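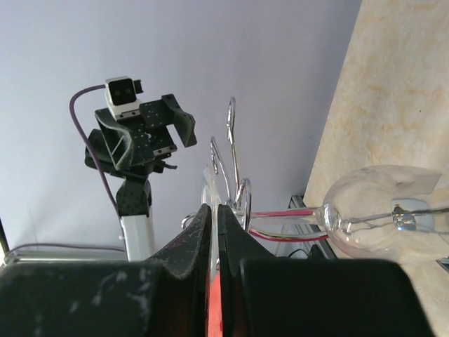
According to Chinyere Ugwu, who read our draft, a robot that learns from people will learn their dithering first, and we should stop calling it "natural variation". The phrase has been removed from this report. The dithering is still in the data.

1. What we set out to do

Our project, Casta, was meant to gather 300 demonstrations of a two-armed robot handling household things, mostly stemware on a wire rack, with a person driving both arms. The proposal said this would take until July. The proposal also said "straightforward" twice, and Laurențiu Radu has asked that we leave that on the record.

Wine glasses were Efe's choice. A clear stem hardly shows up in the wrist camera at some angles, and a small error in grip height changes how the bowl swings. We bought coloured glasses as well, so the learner would have at least one thing it could find.

2. The easier objects

Flat discs came next, partly for variety and partly for morale. They're light, they come in strong colours and they don't shatter. They do have a rim thin enough that the operator has to commit to an approach early, and Nnamdi Oyewole, our steadiest driver, still backed out and tried again more often than he'd like printed. 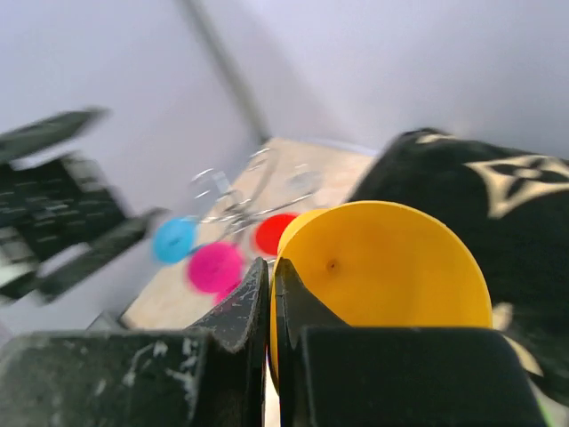
3. What we kept

We recorded 256 episodes and kept all but 72 of them. An episode was dropped if the operator paused too long, if one camera lost its stream, or if the labeller couldn't tell what the task had been. Bukola Nnaji did the labelling and wrote "unclear intent" beside several of my best efforts.

Failed grasps stayed in when the operator recovered. We argued over this for most of an afternoon – the learner needs to see a way back from a bad grip, and we had plenty of bad grips to offer.
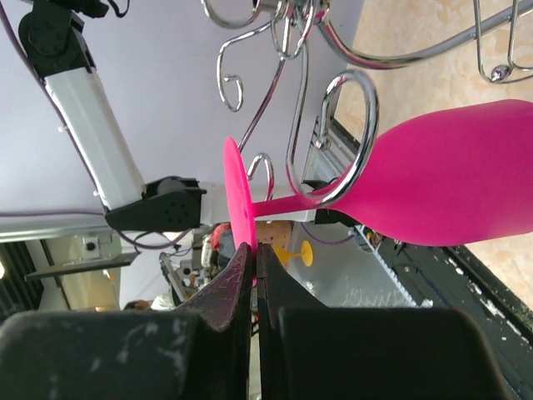 Figure 3. Pink glass on the wire rack, wrist camera view.

4. Next time

Write the task labels before recording. Swap drivers more often. Keep the clear glasses, but start new operators on the coloured ones.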